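The Case for the Open Shelf

When we moved the Pulstead office in July, the first argument was over storage. Heather Mudgway wanted closed cabinets with doors. I wanted plain square cubbies, and I still think I was right.

A door hides a mess well. Our old cabinets at Lenihan had 8 doors between them, and behind each one was a pile that people had stopped looking at years ago. We threw out around 70 pounds of paper and dead cables from those cabinets before the move. Most of it had been bought twice.

Cubbies make you decide. A thing either has a square or it goes somewhere else – and if a square stays half empty, that is fine. Shelves don't need to be full to earn their place against the wall.
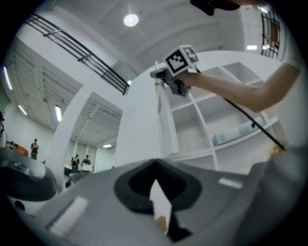

The usual complaint is dust, and it's a fair one. Open shelves need wiping, and white ones show it sooner. I would still take ten minutes with a cloth over an afternoon of digging behind doors. Heather has kept one cabinet for the tax files, and I have stopped arguing about that one.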